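I finally got a pint of the Louro stout last night, and oh, it was lovely! Dark, a bit smoky, with a head that clung on right to the bottom of the glass (Aurora Neves had told me it would).
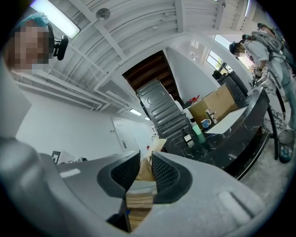 Hair cap on, under the strip light

I drank it far too slowly and it got better as it warmed, all coffee and burnt toast. I'm going back in December for the strong one.
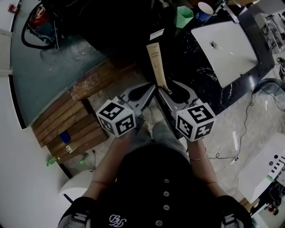 Should stout be served very cold?
Cool is plenty. Mine sat out of the fridge for 20 minutes and tasted all the better for it.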